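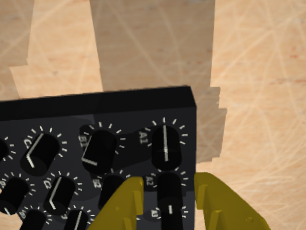
Simulation Test Engineer, Gripper Evaluation (contract)

Civik is hiring a test engineer for its Saltidholm office. The contract runs through the end of May and may be extended. You can work remotely up to 3 days a week.

Our group compares gripper fingers and arm controllers in simulation before any hardware is ordered. The current round is called Ronwood. It covers 68 finger shapes, each run with two controllers on the same set of tabletop tasks. Most of the tasks involve small controls set close together, where a finger that is too wide will touch the next knob over.

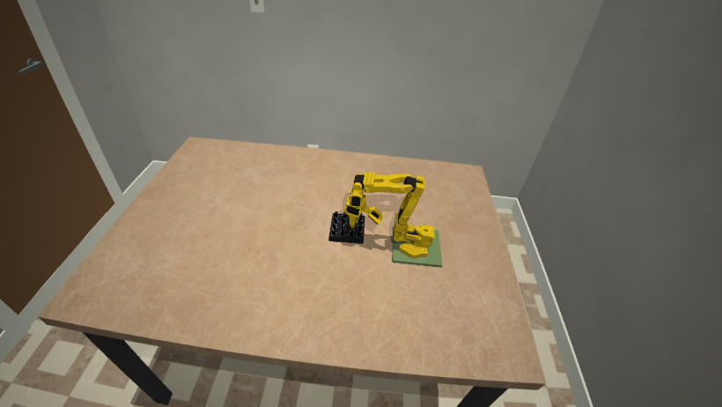
Camera placement is the other half of the job. Every run is recorded from a wrist view and a room view, and we need to know which results hold when lighting and table texture are changed. Ronwood has produced 3000 runs so far. 139 of them were flagged for review, and going through those will be your first task.

What you will do:
Set up and run batches of grasping and turning trials
Adjust finger geometry, pad friction and joint limits
Sort failed runs by cause and write up what you find
Keep the task files in order so that others can repeat a run
Present results to the hardware team every two weeks

What we ask for:
Two years of work with a physics simulator, any make
Good Python
Some practice with arm control, either position or force
Clear written English

Experience with contact modeling is useful. A degree is not required if you can show us your work. You do not need to know our in-house controller, Võ. We will train you on it in the first two weeks.

We pay by the hour and send invoices through at the end of each month. Equipment is provided. Travel to the office is paid for the first visit only.

To apply, send a resume and one short report you wrote on a test or comparison, with anything confidential taken out. Please do not send video reels. Applications close 6th November. There are two interviews, both by video call, and the second includes a paid exercise.

Questions about the role go to Samer Rawashdeh, test lead.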